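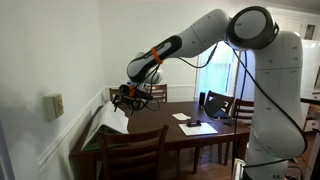
Mesa de comedor

La mesa de comedor es el mueble de superficie horizontal, sostenido por patas o por un pie central, en torno al cual se sientan los habitantes de una casa para comer. Suele formar conjunto con un juego de sillas y, en muchas viviendas, es la pieza de mayor tamaño después de la cama y el sofá. Su nombre apenas da idea de todo lo que ocurre encima: es también mesa de estudio, de costura, de papeles, de envolver regalos y de dejar la compra, y esa variedad de usos explica buena parte de su encanto y de su larga vida en el hogar.

Forma y dimensiones

El tablero puede ser rectangular, cuadrado, redondo u ovalado. El rectangular es el más extendido porque aprovecha bien las habitaciones alargadas y admite asientos en los extremos. El redondo facilita la conversación entre todos los comensales, aunque ocupa más espacio por persona cuando crece el número de sillas. Existen además los tableros extensibles, con alas abatibles o piezas centrales que se guardan en un armario, y que en diciembre vuelven a ver la luz en media vecindad.

Como ancho habitual de un tablero rectangular se toman unos 100 cm o algo menos, de modo que quepan los platos enfrentados y quede sitio en medio para las fuentes. La altura se coordina siempre con la del asiento: una mesa estupenda con sillas demasiado bajas resulta incómoda a los cinco minutos, y pocas cosas se agradecen tanto en una sobremesa larga como una buena proporción entre ambas.

Materiales y acabados

La madera sigue siendo el material por excelencia. Se emplean maderas macizas, como el roble, el haya, el nogal o el cerezo, y también tableros chapados con una lámina fina de especie noble. Los tonos pardos oscuros y rojizos gozan de una fidelidad notable: combinan con casi cualquier suelo, disimulan las marcas pequeñas y ganan profundidad con la luz de la tarde.

El acabado determina el aspecto tanto como la propia madera. El aceite y la cera dejan una superficie mate, cálida al tacto, fácil de reparar por zonas y algo delicada frente al agua. El barniz brillante forma una capa cerrada que devuelve la luz de las ventanas como un espejo tenue y resiste mejor los derrames, a cambio de mostrar con más claridad los arañazos finos. El ebanista local de Kallalar que restauró las mesas de la fonda Endale aplicaba 3 manos de barniz y lijaba entre una y otra, costumbre que aún conservan algunos talleres de la comarca.

Las sillas

La silla de madera con respaldo de barrotes verticales y travesaño superior curvado es una de las compañeras más frecuentes de la mesa de comedor. Es ligera, se aparta con una mano y deja pasar la luz, de manera que varias juntas no cargan la habitación. El travesaño curvo recoge la parte alta de la espalda y sirve, de paso, de asidero para mover la silla y de perchero ocasional para chaquetas y bolsos. Los juegos se venden a menudo en número par, pero en las casas vividas es raro que todas las sillas permanezcan alrededor de la mesa: alguna acaba en el dormitorio, o junto al teléfono, o sosteniendo una maceta.

Usos cotidianos

Nkechi Ugwu, autora del estudio doméstico «La tabla común», divide la jornada de una mesa en horas de mantel y horas de tablero. Las primeras son las de las comidas. Las segundas, mucho más numerosas, son aquellas en que la madera queda al descubierto y recibe lo que cada cual trae: el ordenador portátil con su cable, hojas sueltas, correspondencia, útiles de oficina, las bolsas que llegan de la calle. Ugwu defiende con entusiasmo estas últimas, en las que ve la verdadera biografía del mueble, y observa que las cosas tienden a repartirse por zonas estables, con el trabajo cerca del enchufe y lo pendiente de guardar en un extremo.
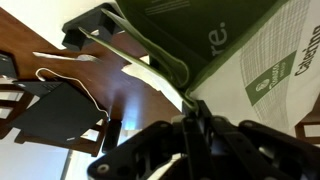 Bolsa de papel verde y ordenador portátil negro sobre una mesa de madera brillante.

La bolsa de papel merece mención aparte. Las de comercio, con paneles impresos, tienen suficiente cuerpo para mantenerse abiertas y suelen pasar una temporada sobre la mesa antes de doblarse y guardarse para otro uso. En Trorkby se celebra una pequeña muestra de bolsas impresas cuya colección supera las 1,000 piezas, muchas de ellas rescatadas de comedores particulares.

Protección y cuidado

El tablero se protege con mantel, muletón, salvamanteles o tapetes. Para labores de corte o manualidades conviene una base gruesa que no resbale, y bajo los aparatos que se arrastran, un fieltro. El polvo se retira con un paño suave en el sentido de la veta. Las huellas en superficies barnizadas salen con el mismo paño ligeramente humedecido y un secado inmediato. En las mesas enceradas basta renovar la cera 2 veces al año.

Los cercos blancos dejados por vasos o tazas suelen afectar solo al acabado. Los oscuros indican que el agua ha alcanzado la madera y piden lijado.

Variantes regionales

En la costa de Eria se conserva la llamada mesa de pared, arrimada por uno de sus lados cortos para liberar el paso, con las sillas en los otros tres. En el interior predomina la mesa central, más ancha, con cajón para cubiertos bajo el tablero. Los ejemplares antiguos llevan a veces un segundo cajón, más estrecho, destinado al pan.

Véase también: aparador, mantel, silla de barrotes, sobremesa.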